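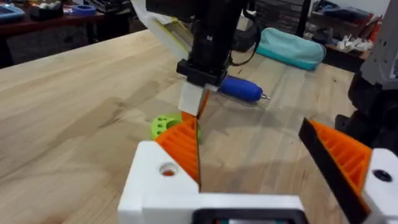 코시모 빌라(Cosimo Villa)는 인터뷰 장소로 회의실을 권했다가 곧 취소했다. 회의실에 부품 상자가 쌓여 있다는 이유였다. 그래서 우리는 브리스트스테드에 있는 이쿠드몬트 작업장 한쪽, 접이식 의자 두 개에 마주 앉았다. 2019년 2월 6일의 일이다. 그의 직함은 '공정 담당'인데, 명함에는 아직 '조립 2조 조장'이라고 찍혀 있다.

"명함이 많이 남아서요. 330장 남았다고 총무팀에서 알려주더군요. 다 쓰면 승진한 걸로 쳐준답니다."

이쿠드몬트는 소형 기구물을 조립해 납품하는 회사다. 원판에 나사를 끼우고, 구멍 가장자리를 다듬고, 불량을 골라내는 일이 빌라의 15년 치 경력이다. 지난해 회사는 '트릴렐'이라는 이름의 자동화 사업을 시작했고, 작업대에 로봇 팔이 올라왔다. 이름의 뜻을 물었더니 그는 본사에 전화해 보라고 했다. 본사에서는 빌라에게 물어보라고 했다.

**첫 주에는 뭘 했습니까?**

"구경했죠. 다들 일하는 척하면서 구경했습니다. 저도 그랬고요. 팔이 부품 앞까지 내려가서 한참 멈춰 있는데, 그게 생각하는 것처럼 보이거든요. 엔지니어는 통신 지연이라고 했어요. 제 신입 시절하고 똑같았습니다. 저도 그때 멈춰 있으면 반장님이 고민하는 줄 아셨으니까."

그의 조는 원래 네 명이었다. 지금도 네 명이다. 이 대목에서 그는 내가 받아 적는지 확인했다.

"기사 쓰시는 분들은 꼭 몇 명이 나갔느냐고 물으시더라고요. 우리 조에서는 나간 사람이 없습니다. 대신 하던 일이 나갔어요. 손으로 집어서 돌려 놓고, 다시 집어서 옮기고 하는 그 일이요. 저는 그게 지겹다고 15년을 투덜댔는데 막상 없어지니까 손이 심심합니다. 회의 때 볼펜을 분해해요. 세 자루 망가뜨렸습니다."

줄어든 일이 있는 만큼 늘어난 일도 있다. 부품을 로봇이 집기 좋은 자리에 놓아 주고, 잡는 데 실패한 경우를 기록하고, 그 기록을 다시 표로 옮긴다. 표 양식은 협력사 사라치(Saraç)가 만들었는데, 실패 원인을 고르는 칸에 '기타'가 없다. 빌라는 처음 한 달 동안 애매한 것을 전부 '조명'으로 적었다.

"그랬더니 조명을 바꿔 주더라고요. 눈은 편해졌습니다. 그 점은 성공이라고 해야겠죠."

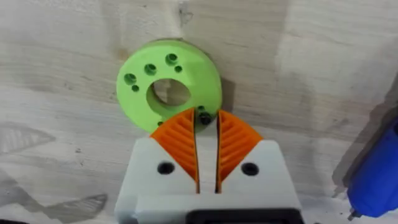 *연두색 원판 아래쪽 가장자리에 닿을 듯한 그리퍼 손가락. 바로 옆에 검은 나사 머리가 있다.*

작업장 이야기를 할 때 그의 목소리가 가장 진지해지는 대목은 뜻밖에도 손가락이다. 줄무늬처럼 골이 진 주황색 손가락 패드를 그는 '빗'이라고 부른다. 처음에는 놀리는 말이었는데 이제 주간 보고서에도 그렇게 올라간다.

"사람은 둥근 걸 집을 때 어디를 잡을지 생각을 안 하잖아요. 그냥 잡죠. 그런데 로봇한테 가르치려고 하니 제가 어디를 잡는지부터 알아야 하는 겁니다. 조원들하고 다 같이 원판을 집어 봤는데 네 명이 다 다르게 잡아요. 저는 구멍에 손가락을 걸고 있더라고요. 신입한테 절대 그러지 말라고 가르치던 자세입니다."

**그래서 누구 방식으로 가르쳤습니까?**

"제일 늦게 들어온 친구 방식이요. 교육받은 그대로 잡는 사람이 그 친구뿐이었어요. 나머지는 전부 자기 버릇이 있었고. 저는 그날 집에 가서 좀 억울했습니다. 제가 가르친 건데."

가장 나이 많은 조원은 반대였다고 한다. 로봇에 반대한 것은 아니고, 로봇 옆에서 라디오를 끄라는 지침에 반대했다. 소음이 작업에 영향을 주는지 확인될 때까지 끄자는 것이었는데, 확인해야 할 담당자가 정해지지 않아 지침만 남았다. 라디오는 지금 탈의실에 있다. 점심시간이 조금 길어졌다는 것이 빌라의 관찰이다.

속도에 대해서는 말을 아꼈다. 로봇은 사람보다 느리다. 다만 화장실에 가지 않고, 축구 이야기를 하지 않는다. 경영진이 보는 그래프에는 뒤의 두 가지가 크게 잡힌다.

"축구 이야기를 하면서도 손은 움직였거든요. 그건 그래프에 안 나와요. 예전엔 옆 사람 얼굴을 안 보고도 얘기가 됐는데, 지금은 각자 화면을 봅니다. 뭐가 잘못되면 화면에 먼저 뜨니까요. 저한테는 그게 제일 큰 변화예요. 조용합니다. 팔 움직이는 소리가 들릴 정도로."

급여는 올랐느냐고 물었다. 그는 '역할 변경에 따른 조정'이 있었다고 했고, 그 표현을 외우는 데 걸린 시간에 비하면 금액은 크지 않다고 덧붙였다. 교육 수당은 3월에 다시 논의한다. 지난번 논의 결과도 다시 논의하자는 것이었다.

**로봇이 싫을 때는 없습니까?**

"나사를 떨어뜨렸을 때요. 제가 떨어뜨리면 제가 줍습니다. 로봇이 떨어뜨려도 제가 주워요. 그건 좀 불공평하죠."

그는 잠시 생각하더니, 그래도 예전 일로 돌아가겠느냐고 묻는다면 오전에만 돌아가고 싶다고 했다. 오후에는 손목이 아팠다고 한다. 지난가을부터 보호대를 차지 않는데, 병원에서는 잘된 일이라고 했고 회사에서는 그 말을 사내 소식지에 실어도 되느냐고 물어 왔다. 빌라는 안 된다고 했다. 소식지에는 보호대 사진이 실렸다.

인터뷰가 끝나고 그가 명함을 내밀었다. 나는 한 장이면 된다고 했지만, 그는 다섯 장을 쥐여 주었다.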